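**24 Dec 2024, bench notebook, board tasks**

Read the Gevis draft practice note end to end this morning, all 16 pages, with a pencil. Writing down what I think before Hywel asks me to sign it.

The short version: it's half a good rulebook. The other half is there to make a results table look tidy.

What I'd keep:

- Trial sheet filled in before the arms are enabled. Start layout, operator, who has the stop button.
- One person on the stop, hands off the keyboard. We let this slide in the fall and I was as bad as anyone.
- Any touch on a part by a human hand ends the trial. No "just nudged it" trials. If you nudged it, it's a fail with a note.
- Speed limit written on the sheet as a number. "Slow" isn't a number.

What I don't buy:

**Section 2, "success."** A part counts as placed when it is "substantially within" its outline. Who decides substantially? Eirlys and I scored the same 16 trials last week without talking and disagreed on 2 of them. Both were long parts sitting across a line. Two people who work on this every day should be able to agree on whether a block is on a rectangle. I want a go/no-go gauge, a bit of cut card would do, laid over the outline. Part showing past the card = fail. Hywel says a gauge slows scoring down. Fine, let it.

**Section 4, resets.** The note says the board goes back to "a comparable starting state." Comparable according to who? If the thick cylinder starts upright in one trial and lying down in the next, those are different jobs for the hand, and we've been pooling them. The Wolline runs are the bad case. 272 trials in the folder, and I can find a written start layout for 167 of them. The others may be perfectly good. I can't tell, so I'm not going to quote a rate that includes them, and I've told Hywel that.

**Section 5, two arms.** "The idle arm shall be in a safe position." Safe for what? Parked clear of the board is one thing. Held over the board with its drives live is another, and the note treats them the same. My proposed wording, rough:

> An arm with no task in the current step is either (a) at the park position, or (b) treated as active, and logged and supervised as active.

No third option. Eirlys thinks (b) will get ticked by default and mean nothing after a month. She could be right. I still prefer it to "safe," which already means nothing.

**Section 7, cables.** One sentence, "cables shall be managed." I laughed. Needs a check with both arms run by hand through the full reach at low speed, someone watching the slack, and a signature. The Wogan people apparently have a slack check on a half-page form. Ask for it, copy it, don't reinvent.

**Annex with the Fastum scoring script.** The script is OK but it rounds up partial scores. Found it by accident when a trial with one part missing came out as complete. Not accusing anyone, it's a one-line fix, but nobody had opened the file since it was handed over and we'd all been citing it as "the standard method." Rescoring the 167 with the fix before anything gets sent.

Also, gripe: the note has a paragraph saying that following it "ensures repeatability." Strike it. A document doesn't ensure anything. Show me the same layout run by two operators with the spread written next to it and I'll believe in some repeatability.

To do
- [ ] card gauges for the outlines (me)
- [ ] start layout drawings, one per task, numbered (Eirlys)
- [ ] idle arm wording to Hywel
- [ ] slack check form from Wogan
- [ ] rescore, keep the old scores alongside, don't overwrite

Pinning these next to the Section 4 and 5 comments.

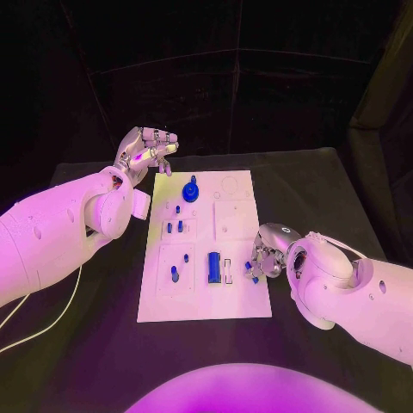 Blue parts on the board in both, cylinder standing in the first and lying down in the second.

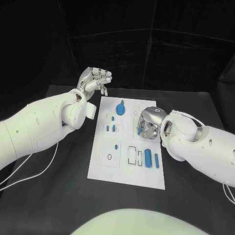

Does a trial with no written start layout have to be thrown away?

Keep the recording and mark it "layout unknown." It can be used for looking at grasps or hunting for faults, but it stays out of any success rate we report, and nobody fills in the layout afterward from memory.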